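Hospitality Service Skills, Unit 10
Setting the individual place: mat, dish, bowl, chopsticks
Handout for the practical hour, February

Please read these notes before you come to the practice room. Last week we looked at the tablecloth and the shared table. In this unit we work on the single place, which means everything that one guest can reach without moving the shoulders.

1. The mat

The mat comes first and it decides everything that follows. In the Prustora dining room, where many of you will do your placement, the mats are woven and can be wiped. A woven mat has two advantages for us. It holds the dish so that it does not slide, and its pattern gives you lines to work with. Stripes are very useful for a beginner. If the stripes run parallel to the table edge, use them as a ruler. If they run diagonally, do not follow them, because your chopsticks will then look crooked to the guest. Take the table edge as your line in this case.

Before you lay anything, pass a flat hand over the mat. Crumbs stay in the weave and you feel them sooner than you see them. The lower edge of the mat should be 2 cm from the edge of the table.

2. Dish and bowl

The dish stands on the mat and the bowl stands in the dish. We say "in" and not "on" for a dish with a raised rim. The white pieces in our cupboard are easy to combine, but look at the tone: a cream bowl and a pure white dish are both called white in the catalogs, and next to each other they are two different colors. This is allowed, if it is the same at all the places. A mixed table looks like a mistake.

A dish with a dark line on the rim is less forgiving than a plain one. The eye finds the line at once, so also a small chip or a thumb mark is found at once. Hold such a dish from under the rim, with the thumb along the side.

3. The chopsticks

When there is no chopstick rest, the chopsticks may lie over the front part of the dish. They should be close to parallel, with a small space between them so that the guest can pick up both in one movement.
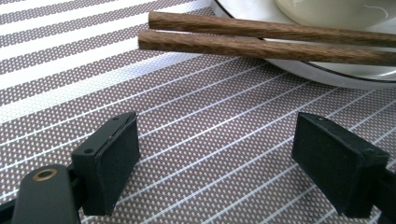

Liam Fothergill objected to this way of laying when we discussed it in the last group: at Clerbridge he was taught that chopsticks belong on a rest or on a folded napkin and should not touch the dish before the meal, and he asked why we teach it differently.

I think his question is a good one and I do not want to give a too simple answer. Houses have different rules. With a formal menu I would also use the rest. For lunch service, where the place is small and the bowl arrives together with the dish, laying them across the dish is quick and keeps them off the mat. Ask your supervisor on the first morning, write down the answer, and follow it at every table.

What is not accepted in our course:
- chopsticks crossed over each other
- chopsticks standing upright in rice
- two chopsticks of different length or different wood

4. Practice

Work in pairs. One person lays the place, the other sits down on the chair and looks from there. Then change. Most errors can be seen only from the chair, for example a bowl that is not in the center of its dish.

Wooden chopsticks are washed by hand and dried standing in the tall jar. Please do not put them in the machine with the porcelain. Dishes go back to shelf 393, mats lie flat in the drawer under it.

For the next unit, bring your notes on soup spoons and read the Prendergast chapter on small tables.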